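ok so a few of you asked how the no-spend month went and I said I'd do a thread, and then I didn't, because I was tired and it was the week of the Mernbridge trip. doing it now with a coffee I made at home, thank you very much

rules first. rent, bills, bus pass, groceries, cat food: allowed. everything else came out of one envelope of cash that I filled on the first and was not allowed to refill. $40. for the month. I know

why cash? I tried this in December with just my debit card and a spreadsheet and I was "over by a little" by the first Friday. the card never feels like anything. handing over a five feels like something!!

the number that got me started: I went back through my statements and added up everything under ten dollars. not rent, not the dentist, just the small stuff. $387 in one month. I had to go stand in the kitchen for a minute

most of it was the little market under the train station in Cendonside. I change trains there and I've got eleven minutes and I'm hungry, every single time. a bun, a drink, one of those hair clips by the register, repeat

week one was fine, even kind of fun. I was very smug. I packed lunches. I told people at work about the lunches (sorry to people at work). spent 3 dollars total, on a lemon soda, and it was a great lemon soda

week two is where it got weird. it wasn't the food I missed so much as the errand of it? I didn't know what to do with my eleven minutes. I read every poster on the platform. I now know a lot about the Mernbridge ferry timetable

also week two: my Skindel order. for those who don't know, I have had the same Skindel lip balm subscription for years and it renewed at midnight and I forgot to pause it. does a subscription count as a bill? I argued with myself about this the whole bus ride

ruling: it does not count as a bill. I took the money out of the envelope and put it in the jar. I was so mad. the lip balm is good though

week three I got a cold and the whole thing nearly fell apart. when I'm sick I want soup from a place, not soup from me. I made soup from me. it had too much ginger in it and I ate it for two days and I'm not going to pretend it was the same

a friend offered to buy me dinner and I said no because it felt like cheating, and then I thought about it and called back and said yes. if someone who loves you wants to get you noodles, go get the noodles. that's not what the envelope is for

stuff that helped, for anyone who wants to try it:
– small bills only. I broke everything into ones and fives at the bank
– leave the card at home on days you don't need it
– eat before the train. not on the train, not after the train. before

stuff that didn't help: the app. I tried Shezi for the first 4 days, the one where you log each purchase and a little plant grows. I stopped buying things so there was nothing to log and the plant wilted. I was being good and my plant was dying!! deleted

a few people asked about birthdays. I had two. I baked for one and for the other I wrote a long letter and gave them a book off my own shelf that they'd been trying to borrow forever. both went over fine. the cake leaned

someone in the replies last time said this only works if you already have enough money, and yeah, I agree. I've had years where every month was this month and there was no envelope and it wasn't a cute project. I'm talking about the kind of spending I do when I'm bored and doing ok

final count: I ended with eleven dollars left, which I did not see coming, considering the lip balm. the rest of what I'd normally spend went straight to savings and it's going toward a new mattress, very glamorous

am I doing it again this month? no. I'm doing a bigger envelope and a little less drama. I want my bun at the station on Fridays. I just don't want it every day with a hair clip

one thing I'd change is that I'd start it mid-month, after the phone bill and the electric have both gone out. starting on the first made everything feel tight at once and I kept checking my balance for no reason

anyway ask me stuff, I'll answer after work. and if you have a soup recipe with a normal amount of ginger in it please send it
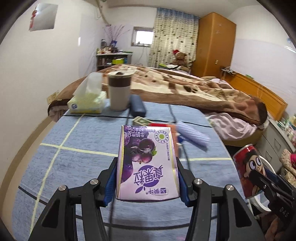

snacks and cash, my two weaknesses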